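Visita à Yammine: fui ver de perto a mão da Grarico

2 de fevereiro de 2023

Andava há meses a namorar o serviço de arrumação da Grarico e lá consegui convite para o showroom. Recebeu-me a Yara Rizk, que responde a tudo sem ir ao folheto (adorei!).

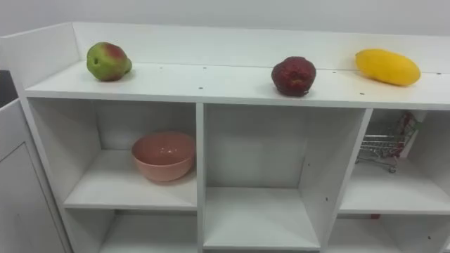

O que eu queria mesmo saber era o preço. O aluguer custa 319 euros por mês, com instalação à parte, e o treino inicial é feito na estante do cliente. Na de lá há uma tigela cor de salmão num nicho e frutas em cima, bem espaçadas, e eu pensei logo na minha despensa, onde nada tem espaço nenhum – vai ser outra conversa.
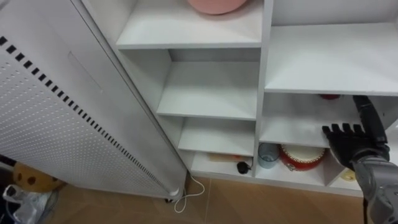 A assistência está incluída até 200 horas de uso, depois paga-se por visita. O Gerasimos Drakos, da parte técnica, diz que já têm 127 contratos.

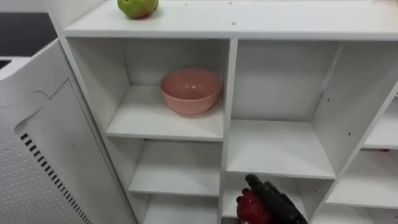
Tempo de leitura: 1 min

Fiquei com pena de não ver o módulo Prevley, que só chega em julho. Perguntei também pelas prateleiras mais baixas e prometeram mandar-me as medidas por e-mail. Ainda estou à espera!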